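The Black Ones

My sister had been back in her old room for nine days when I finally said something about the bed. You couldn't see it, is the thing. You could see a sort of landscape, and every so often a sleeve, and she'd been sleeping along the wall side of it like somebody on a night coach.

"It's sorted," she said. "It's in an order."

"What order?"

"The order I took it out of the bag."

I'd come round to drop off Mum's post and I wasn't going to stay. I had shopping in the car (frozen things, even) and I'd promised myself I wouldn't get involved. But I've never been able to walk past a heap of clothes without wanting to pick up a corner of it, and she knows that perfectly well, and I think she'd left the door open on purpose.

So I picked up a corner. It was a jumper. I folded it on my knee, the way Gran did, arms in, bottom up, over once, and put it at the end of the bed. Then I did another one. My sister watched me do this for a bit with her mouth slightly open and then she went and put the kettle on, and that was the afternoon gone.

She'd been living in Pamus for four years, in a flat over a shop that sold nothing but lamps. She had a job there at Kivier, doing something with orders, and a good coat, and a bicycle. Then in the spring she rang Mum and said she might come home for a little while, and Mum said of course, and hoovered the room, and put the mat on the bed. It's the woven straw one we used to fight over when it was hot. It was still only April and far too cold for it, but Mum said it made the place look ready.

What came back with my sister was two suitcases, a box of plates and an amazing number of plastic bags. The bicycle didn't come. I asked about it once and got a look.

We went at it for an hour or so. I folded and she decided, which was the wrong way round, because she can't decide anything. Every single thing had to be held up. There was a green dress she'd worn to a wedding and a shirt that had gone under the arms, and there were three pairs of tights that she put on the keep pile and I put on the bin pile, back and forth, until one of us forgot whose turn it was. We had the window open and somebody down the road was frying onions, and I thought about my frozen peas and decided not to think about them again.

Right at the bottom, under everything, were the black ones.
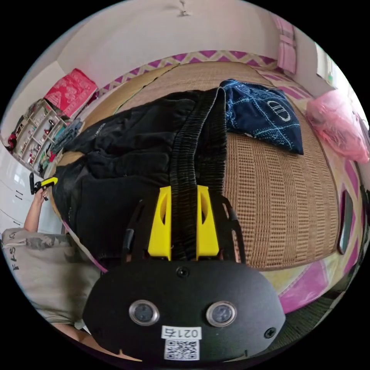 "Oh, not those," she said.

I'd already got hold of them. They were the softest things, all gathered at the waist, the sort of trousers you buy for work because they look smart from across a room and feel like pyjamas. I turned them over to find the label. Kelleo, it said, and a size that I happened to know hadn't been hers for a while.

"Are these keep?"

"They're nothing. They're just there."

I know my sister, so I didn't say anything. I did the fold very slowly instead. Elastic's a pain to fold, it wants to bunch up and go its own way, so you have to pull it straight and pin it down with your hand while you bring the legs over, and I made a bit of a performance of it. By the time I'd got to the second leg she'd sat down on the floor with her back against the cupboard.

She'd worn them on the last day, she said. She'd worn them on the first day as well, four years before, and she'd thought that would be funny, or lucky, one or the other. They'd called her into the little room at Kivier with the fish tank and told her very kindly that her whole section was going. Twenty-one people, all before lunch, one at a time. She said the worst part was that she'd gone back to her desk afterwards and finished the order she was on. It was for Pandey, the big place out by the ring road. She could still tell me the order number, 1429, and what was in it, which was mostly hinges.

"You said you'd left," I said.

"I did leave."

"You told Mum you were fed up."

"I was fed up! I was fed up by the time I got to the lift."

I sat there with the trousers on my lap. I'd been quite cross with her, you see, in a quiet way, since the day she came home. I'd thought she'd just packed it in, the way she packed in the clarinet and the evening Spanish, and I'd said so to a couple of people. I may have said so to Mum. I felt my ears going hot, and I looked very hard at the waistband.

"You could have rung me," I said.

"You'd have come and folded things."

Well, I would have.

She asked if there was any more tea and there wasn't, so I went down and made it, and stood in Mum's kitchen waiting for the kettle and reading the back of a box of crackers. I tried to work out what a good sister would say. I thought of a few things, and all of them sounded like a card from the garage. When I went back up with the mugs she'd moved. She was kneeling on the bed, on the mat, with the trousers shaken out again, all my nice folding gone, and she was pulling the waist out wide with both hands and letting it snap back.

"They're really good trousers," she said.

"They are."

"They cost me a fortune. I had beans for a week."

"You can't throw those out, then."

"I don't want to wear them to anything, though. I don't want to wear them to an interview and sit there thinking about fish."

I said she could wear them for gardening. She said we hadn't got a garden, Mum had a garden. I said Mum would be thrilled. She said, and this was the first time I'd heard her laugh since she came home, that if Mum saw her digging potatoes in Kelleo trousers she'd have to go and lie down.

Then she stood up on the bed, which we were never allowed to do, and put them on over her leggings, hopping about and holding on to the wall. They were a bit big and a bit short and they had a crease across one knee that no iron was going to get out. She turned round so I could see the back.

"Well?"

"You look like a waiter."

"A good waiter?"

"A waiter in a place with tablecloths."

She kept them on. She kept them on while we did the socks, and while we found the mat's one loose strand and both pretended we hadn't, and while she carried the bin pile down to the hall and came back up with half of it. She still had them on when I left. My peas had gone to a sort of soup in the boot, and the ice lollies I won't describe.

She rang me that evening when I was scrubbing out the car.

"How do you do that thing with the arms?" she said. "With the jumpers. I've got one here and it keeps coming out like a parcel."

I put the sponge down and told her to lay it on the bed, face down, and smooth it out first.

"Hang on," she said. "I'll have to move some stuff."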